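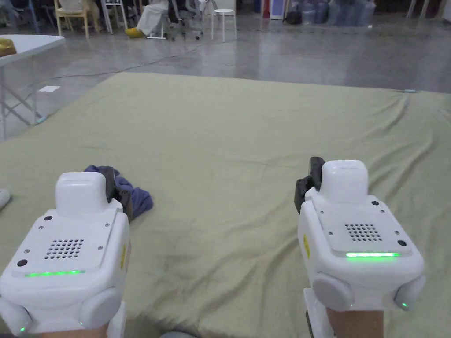 2. Planning your equipment order

Read this section before you fill in the Amley order form. It covers hand-held gripper sets for recording cloth handling. Robot arms are covered in section 5.

2.1 Work out how many sets you need

1. Decide how many stations will run at the same time. Each station needs one pair of grippers, left and right.
2. Add one spare pair for every 16 stations, or part of 16.
3. Enter the total in box A of the form. Order pairs only - single grippers have a separate part number and a longer lead time.

Note: Left and right units are not interchangeable. Check the label on each housing against the packing list on delivery.

2.2 Plan the work surface

1. Measure the table or mattress you plan to use. The operator must be able to reach the far edge with both grippers on.
2. Choose a plain cover in one color. Order two covers per station so that one can be washed.
3. Set aside a budget for garments. T-shirts are a good first item, as they have a collar, a hem and two sleeves to grasp.

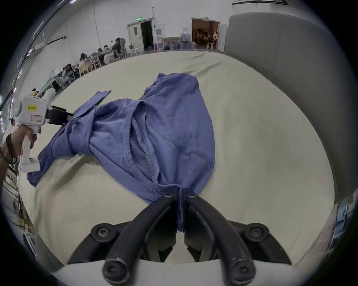

4. Allow floor space for the operator to step back, and route cables away from it.

Caution: Do not buy covers with a loose weave. Threads can catch in the finger joints.

2.3 Set the budget

1. Enter 2,434 dollars per pair in box B. This price is valid for orders received by May 31.
2. Add finger pads. One pack of 50 is enough for a first order.
3. Add shipping from the Dolan warehouse.
4. Send the form to Seren Ellis at Cultimeo for a written quote.

Note: Gododar software licenses are billed per station and do not appear on this form. See section 3.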